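4.2 Reaching into shelves with the two hand-held grippers

We had rather hoped, when we began comparing the two hand-held grippers, that the differences between them would show themselves on the workbench, where everything is easy to reach and the light is good. They did not, or at least not in a way that any of us would have wanted to put in a table. Both tools picked up blocks, cups and cloths perfectly well, and the people using them had trouble saying which they preferred. It was Fidelina Huanca who suggested that we stop laying things out so kindly and go and try a bookshelf instead, and most of what we now think about the two designs comes from that suggestion.

Books are awkward in a friendly sort of way. They are flat, often heavier than they look, and they can stand, lean or lie down, and each of these asks something different of the fingers. A book lying flat wants something thin slid under or over it. A book standing with its cover towards the room has to be tipped or taken by its edges. A leaning book is harder still, as it tends to slide the moment it is touched, and the hand has to follow it down. We kept all three kinds of placement in the trials, and asked each operator to take a book from its compartment, hold it clear of the shelf and put it back in the same position.

The first tool, which we call Iltano throughout this paper, has a broad body with the jaw mount set in the middle. The second, Grillus, is the slimmer of the two in front, with a long flat finger that reaches well ahead of the hand, and it carries its fiducial marker on top. Figure 3 gives a fair idea of how the two were brought up to the shelf together by a pair of operators, which was how we ran the second half of the trials.

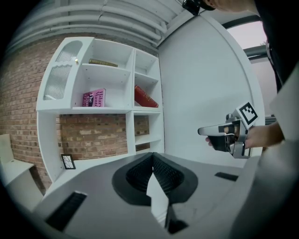
Figure 3. The two hand-held grippers at the bookshelf, viewed from the camera on the first tool. The second gripper, with its long flat finger and marker, is held out on the right.

The order of the tools was swapped between operators, and everybody had a little time beforehand to get the feel of the handles without being recorded. We collected 37 attempts with Iltano and 33 with Grillus, the smaller number being the result of a loose screw that took Dirk Frerichs most of an afternoon in September to find. We did not try to make up the missing attempts later on, for by then the operators had all had a good deal more practice and it would hardly have been a fair comparison.

What the operators told us was, on the whole, more useful to us than the timings. With Iltano they liked the steadiness. The wide body seems to encourage people to line the whole tool up with the compartment before they go in, and once they were in they tended to stay calm and make small corrections. The price of this was paid at the upright panels between the compartments, where the body touched the shelf long before the jaws had got as far as one would like. Ottmar Weidemann, who has large hands and a patient temper, got round this by coming in at a slant, and several of the others picked the habit up from him after watching.

With Grillus the complaint was nearly the opposite. Getting in was easy and getting hold was not. The long finger slipped happily past the panels, but its tip is a good way from the wrist, so a small turn of the hand becomes quite a large movement at the book. Leaning books suffered most from this. Flat books suited it best, and Dörte Sperling came to use the finger almost like a letter opener, easing it along the shelf until the cover lifted.

A word should be said about the cameras as well, as they are part of the tool and cannot sensibly be judged apart from it. The view from Iltano is wide and takes in a great deal of the room besides the shelf, with straight edges bending noticeably towards the sides. We left this uncorrected during recording and dealt with it afterwards. The width was a help in the paired trials, where it was useful to have the other operator's tool in view as well as one's own. It was less of a help once the tool had gone deep into a compartment, where the body hid much of what lay beneath it.

The marker on Grillus could be followed well so long as the operator kept it turned towards the other tool. When the wrist was rolled to bring the finger flat under a book, the marker rolled too, and we lost it for short stretches. Hartmut Sperling has proposed a second marker on the side of the housing, and we return to his proposal in Section 5, together with the changes to the handle.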